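# Gripper day at Flollirham, 9 Apr 2025

Torquil Paterson had promised us "a proper shoot-out", so four of us took the early train to Turkbridge and then a taxi whose driver had never heard of the place.

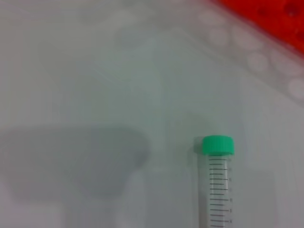 *Wrist camera view: green-capped tube, with a corner of the red rack.*

The morning was grippers. Harriet Alcantara runs the bench and had set up two: the Batano, with soft padded fingers, and the Buchanan, which is plain metal and looks like something for getting gherkins out of a jar. Same arm, same conical tubes, 27 picks each. The Batano managed 19 and dropped the rest with great gentleness. The Buchanan did better but gripped one cap so firmly that Luminița had to be fetched to get it back.

I'd gone in wanting the Batano, mainly because it's 200 pounds cheaper. Sobia pointed out that its pads are sold separately, and went quiet while I did the sum.

After lunch (egg sandwiches, a bowl of crisps, fiercely contested) we moved on to cameras. The wrist view is lovely for a tube close up. You can see the black graduation lines, though I couldn't read the little numbers beside them. The rack, meanwhile, goes to red mush. Houshang Mohammadi asked whether the focus could be changed on the fly. Torquil said yes, in principle, in the voice people use for trains.

We didn't get to the controllers. There was a slide about them, and Harriet says we can come back for that.

For our own bench I'd borrow the Buchanan for a month, turn the force down and buy spare caps. Sobia has the quote. The taxi back was the same driver, who still hadn't heard of it.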